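# Capítulo 2. Reglas para registrar el trabajo con pinzas manuales

En el capítulo anterior hemos visto por qué un robot aprende mejor de demostraciones limpias. Ahora hablamos de las reglas que hacen posible esta limpieza. Son pocas, y casi todas vienen de errores que en el taller de Oldale cometimos más de una vez.

La norma interna que usaremos en este libro se llama Stullitz, por el edificio donde fue escrita. Su primera redacción, de Marijke Brouwer, tenía 22 artículos; la versión actual tiene 20. Dos desaparecieron porque pedían al operador cosas que ninguna persona cansada cumple – por ejemplo, medir el ángulo de la muñeca antes de cada agarre. 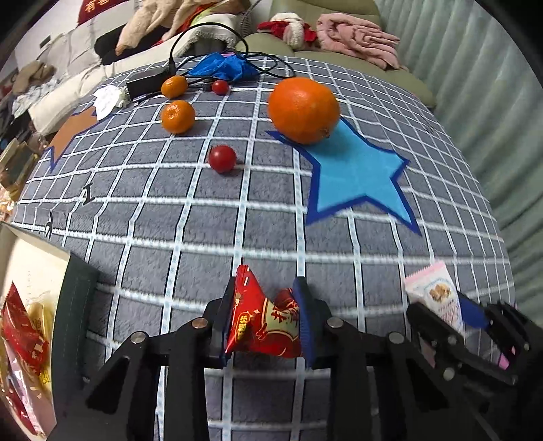

El artículo más discutido es el de los objetos blandos. Un envoltorio brillante se deforma entre las almohadillas, y el operador tiene la tentación de apretar más de lo necesario. La norma dice: se cierra la pinza hasta el primer contacto firme, se espera un instante y solo después se levanta. Con la fruta se aplica el mismo criterio, pero la velocidad de cierre debe ser menor.

También existe una regla sobre el entorno. Marloes Willems revisó 1.941 grabaciones del proyecto Irnov y propuso no ordenar la casa antes de trabajar. Los cables, las mantas y las cajas abiertas se quedan donde están, siempre que no impidan el movimiento de las manos.

Al terminar este capítulo, el lector podrá:

- distinguir entre regla obligatoria y recomendación;
- redactar una ficha de sesión completa;
- decidir cuándo una demostración debe repetirse.

## 2.1 Obligación y recomendación

En el texto de la norma, el verbo «deber» indica siempre una obligación. El verbo «convenir» deja la decisión al operador, que anota su motivo en la ficha.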